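3.2 Sites and sampling

Two towns, Jirnano and Darala. Both on the same river, both with a covered market that opens before dawn, and both switched from cash stall fees to a monthly pass in January. That last point is why they were picked. Bunnag was considered and dropped (no pass, fees still collected by hand, records patchy).

We asked stallholders how they decide when to close for the day. Short interviews, done at the stall, usually while the person kept serving. Total of 318 completed. Refusals were not logged in the first week in Darala, so no response rate is given for that town. In Jirnano it was easier, the market office let us use a list of pass holders and we worked down it.

Interviews ran in four rounds. Same questions each round except Question 6, which was reworded after round one when it became clear people heard "slow day" as a question about their health. Answers to the old wording are left out of Table 2 but kept in the full file.

3.3 What sellers said about closing time

Most common answer by far: they close when the neighbors close. Not when stock runs out, not at a set hour. Produce sellers were the exception, and even there it was mixed. Greens go early, roots and dried goods stay. Several people in Darala mentioned the last bus, which leaves from the far side of the bridge and doesn't wait.

Under the old daily fee there was a pull to stay open long enough to cover it. With the pass that pull should weaken, and in Jirnano it seems to have. Sellers there talked about the fee as something already gone. In Darala the pass costs 40 and the old fee worked out to 50 over a normal month, so people were pleased with it but did not report leaving any earlier. The bus probaly matters more.
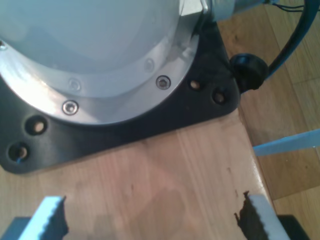 Figure 1. Jitar Working Group, methods series.

A second pattern, which we did not plan for, is sharing. Two stalls side by side, one seller minds both for the last hour, the other goes home to cook or pick up children. Then they swap the next day. This came up in every round and in both towns. Nothing in the pass rules allows it and nothing forbids it. Older sellers said it was always done, younger ones spoke of it as new. We can't settle that with the data at hand.

3.4 Limits

Only sellers with a fixed stall were asked. People selling from mats or carts outside the gate were not, and they may well be the ones who stay latest. Rain in round three cut the Darala day short and those interviews are thin, some only half a page. Closing times are as reported by sellers, we did not stand at the gate and check. Coding was done once by one reader and then gone over by a second, with disagreements talked through untill one code was agreed. Weights were not used.

The full question list is in Appendix B.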